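Showing the Task by Hand: Clearing a Table into a Bin

Posted Fri 18 May by Jeptoo Masanja

If you have worked through our remote control page already, you know how tiring it is to steer an arm from across the room for a whole afternoon. I still like it for slow, fussy jobs, but for something as everyday as tidying up a table I would much sooner pick up the hand-held gripper and just do the job myself, with the camera riding along. It feels a bit silly the first few times – you will get over that!

What you need
The hand-held gripper, charged. A small table. A bin with a wide mouth. A good mix of trash, and please don't clean it up first, the more ordinary it is the better.

Step 1. Put the bin beside the table, close enough that you can reach it without taking a step. Behrouz Farahani, who looked after our Skurnevetti recordings, used to stand in the bin's place and hold his arm out to check.

Step 2. Scatter the trash. Let things lean on each other and lie on their sides, the way they do after people have been snacking. Change the layout between runs, and change the tablecloth too if you own more than one.

Step 3. Start recording with the jaws open and hold still for two seconds. Then come in from above, at an easy pace. If you hurry, the policy learns to hurry, and you will be sorry later.

Step 4. Close on one item, lift it clear of everything else, carry it over the rim and open. Boxes like to be taken across their narrow side. Cups you can take by the wall, with a light squeeze. Plastic bags are the troublemakers, so go for the thickest bunched-up part and lift higher than you think you should.
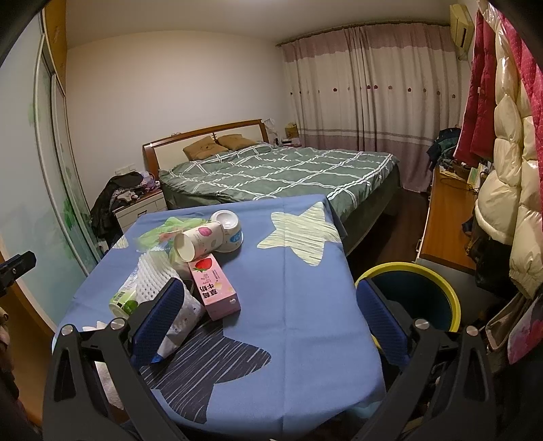
Gripper open over the strawberry milk carton, with the yellow-rimmed bin to the right of the table.

Step 5. If you drop something, pick it up again and carry on. We threw those runs away when we began the Ilirell set, and I wish we had kept every one of them, as a clean recovery is lovely teaching material.

Step 6. After five runs, stop and watch them back. You are looking for moments when your free hand sneaks in to help (mine does it constantly) or when the item disappears from view behind a jaw for a long stretch.

How many runs do you need? Our first tidy-up set had 186 and that was enough to get the arm going on cartons and cups, though bags wanted more. I plan to add a page on those in August – do write in if you have a trick for them.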